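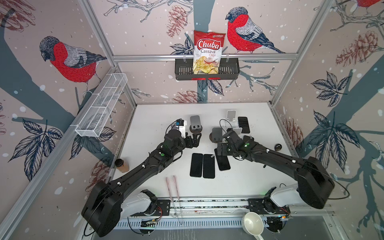 Bullfinch wallpaper, with the pine cones

wrenandkettle
Evening all! I'm dithering over this for our box room in Nisbet – pale pinky beige, white dots like snow. Three walls or just the one?

Dresari
Oh, all three, go on! We papered three in July and I still smile every time I go in with the ironing.

mossy_tiles
Sorry, I disagree. Birds that size would make a small room feel crowded. One wall, then plain paint.

wrenandkettle
Hmm, torn now. I'll order 2 rolls on Friday and see how far they go.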